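How to Read Your Child's State Test Report Without Losing Your Evening

Every June the envelopes go out (or the email with the link you can never quite find again), and every June I get the same phone calls from parents at Serncombe Elementary. They are good parents, they read with their kids, and they're staring at a page of bars and numbers as if it were a tax form. So I've finally written down what I say on the phone. Get yourself something to drink and set aside 45 minutes, although you may well be done sooner!

You will need the report itself, a pencil, and last year's report if you can lay hands on it.

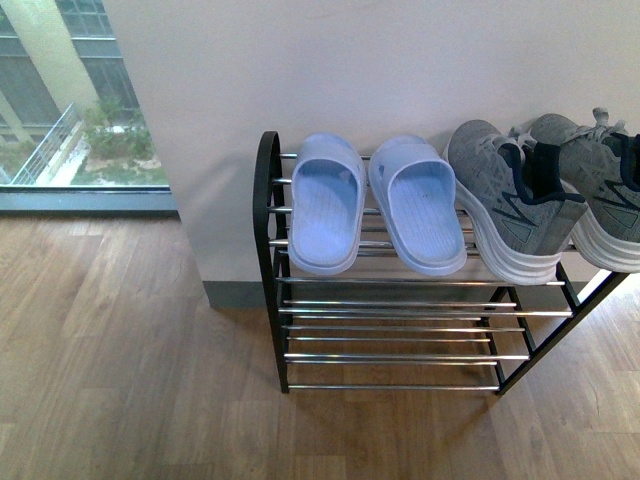
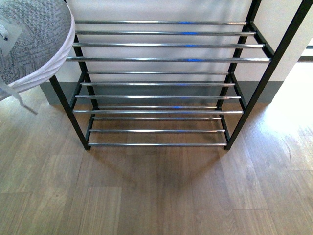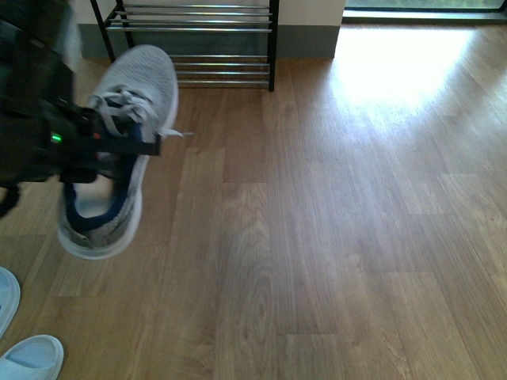
Step 1. Find the level before you look at the score. Most reports sort children into a handful of levels, and the level is a word or a short phrase, usually near the top of the page. Circle it. Think of the levels like the tiers of a metal shoe rack: a child stands on one of them this spring, and there is quite a bit of room on each. Two children on the same tier can be at opposite ends of it, and that brings us to the next part.

Step 2. Now look at the scale score. This is the big number, and it is the one that frightens people. A 600 is not 600 correct answers, and it isn't a percentage either. My neighbor Fraser Moffat was convinced for a whole weekend that his daughter had scored six times better than perfect, bless him. Find the range printed for your child's level and pencil a little mark where the score falls – close to the bottom, somewhere in the middle, or close to the top.

Step 3. Check the margin. Many reports print a small band or a "plus or minus" figure beside the score. It means that if your child had taken the test on a different Monday, the number could easily have landed somewhere else in that band. If the band crosses the line between two levels, please don't lose sleep over which side of it you're on.

Step 4. Don't mix up the percentile. A percentile of 49 means your child scored as well as or better than 49 out of every 100 students in the comparison group. It does not mean half the answers were wrong. Read the small print to see who is in the group, whether that's the district, the state, or the whole country.

Step 5. Go to the skill areas. I would spend most of your time here. Look for one area marked as needing work, write it down in plain words ("fractions," "finding the main idea"), and leave the others for another day.

Step 6. Write to the teacher. Keep it short. Something like: "The report shows fractions as a weak spot. Does that match what you saw in class, and is there one thing we could do over the summer?" Úna Ó Ceallaigh, who taught fourth grade down the hall from me for years, used to answer those notes the same afternoon.

If you think there's a mistake on the report, such as a missing subject or the wrong grade, call the school office first and have the report in front of you when you do. They can tell you who handles corrections in your district and what the deadline is.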